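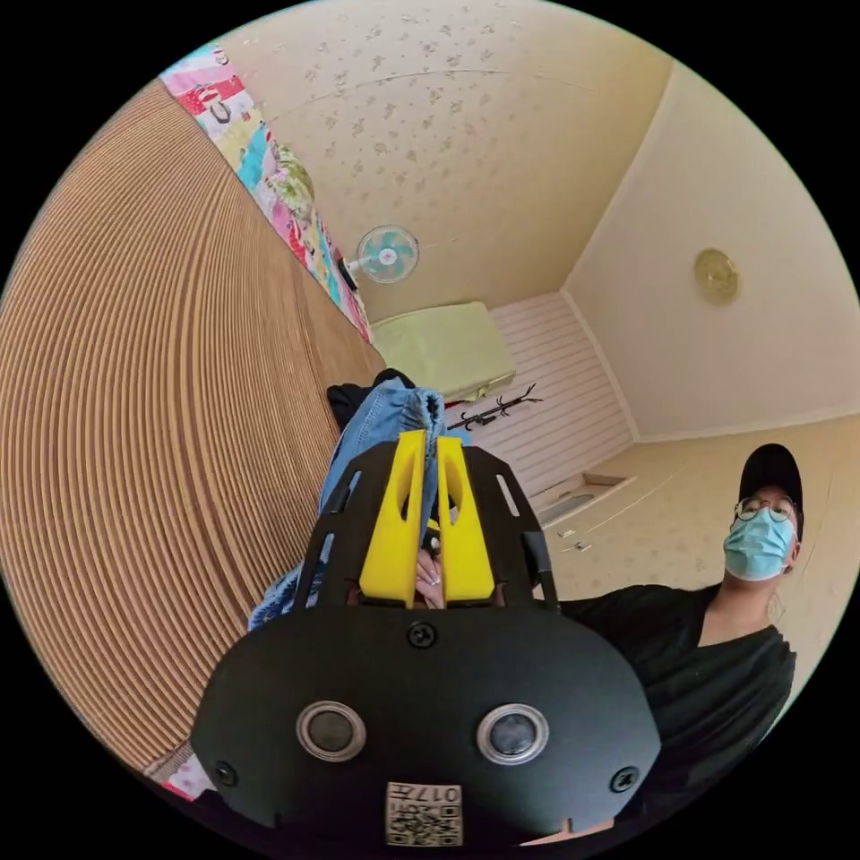
Jeans last longer when you wash them less. Every fifth or sixth wear is plenty for most people, and a damp cloth takes care of small marks in between. Turn them inside out, close the zipper, and use cold water with half the detergent you would normally pour. Blue fabric of any kind goes in with other blues for the first 2 washes, and towels stay out of that load altogether. I run mine on Friday night on the 200-minute eco cycle and hang them by the waistband. The dryer is what ruins the stretch.

Fold them on something firm. A mattress gives too much under your hands, so put a mat or a board on top first. Smooth the legs from the waist down, lay one leg over the other, tuck in the point at the seat, and fold in thirds. My neighbor Divya Iyer rolls hers, which takes up less room in a drawer but leaves creases at the knee.
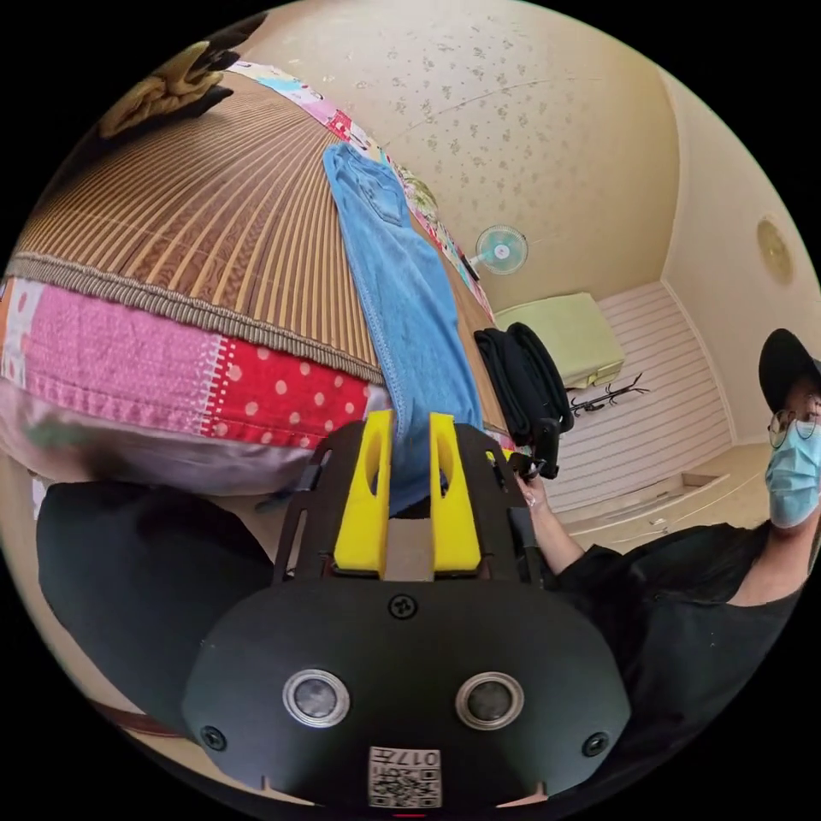 Light blue denim laid lengthwise on a woven mat, over a patchwork quilt.

Woven mats need a wipe now and then too. Use a wrung-out cloth, go with the weave, and stand the mat on its edge until it dries. Don't fold it. Store it rolled, tied loosely with a strip of cotton.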